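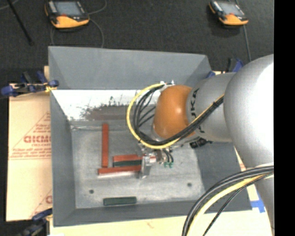

Irkenow flat block set

Flat rectangular blocks for sorting, stacking and laying out simple shapes. The Irkenow set is made by Prindgate and comes in two colors, red-orange and dark green. Many customers use them for counting work with small children, others for measuring and placing exercises on a bench.

The blocks have no print and no pattern. They are long and narrow, so two of them put end to side give a clean L, and this is usually the first figure people make. On a light gray ground both colors are easy to tell apart. On a dark table we recommend to put a sheet of pale paper under them, as the green can be hard to find in the evening.

Choosing your pack

Blocks are sold by color or mixed. The smallest mixed pack costs 139 and is enough for one table. The workshop pack has 500 blocks and is sent in 3 cartons. If you need only one color, please write this in the order note – the web form does not have a field for it yet.

Trays

We do not deliver a tray with the blocks. A shallow open one is the most practical, and sloped walls help when you want to take a block from the side. The height of the wall is a matter of taste. Makis Tzavaras in our showroom prefers it low, and he will gladly show you the different types when you visit.

Care

Wipe with a damp cloth and let the blocks dry lying flat. Please do not use the dishwasher. Small scratches on the wide face are normal after some months and do not change how the blocks lie.

Ordering

Single replacement blocks are available in both colors. For schools and larger orders please contact Joelle Chamoun, who prepares the offers and can tell you the present delivery time. Returns are accepted if the carton is complete.

Page updated Oct 5, 2018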